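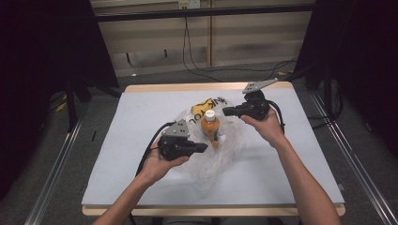

3.2 Forearm support and table height

Earlier work on bench tasks has mostly looked at the neck and lower back. We were more interested in the forearm, which tires early when the elbow has nothing to rest on. Workers at the Derkach and Tretent sites filled in a discomfort diary at the end of each shift through February, giving 1,792 usable entries. Each entry scored the neck, shoulder, forearm and wrist on a scale from 0 to 100.

Table height was set in one of two ways. At Derkach, the tabletop was levelled with the seated elbow. At Tretent, it stayed at the height the employer had chosen, and workers adjusted their chairs instead. Kobzar and Sirko coded posture separately and settled disagreements by discussion.

We coded the hands one at a time. A two-handed task can place quite different demands on the left and right sides, as in Figure 2, where the left hand is turned palm-up and holds its load from below while the right reaches further up the board. A single score for both arms would hide this. Palm-up holding was given its own code, following Karpenko's earlier scheme for parcel sorting.

Sleeve length was not controlled. Oksanen raised the question of contact pressure from hard table edges on bare skin, and we added a yes/no item on edge contact to the diary in the second week. Entries made before that are treated as missing for this item only.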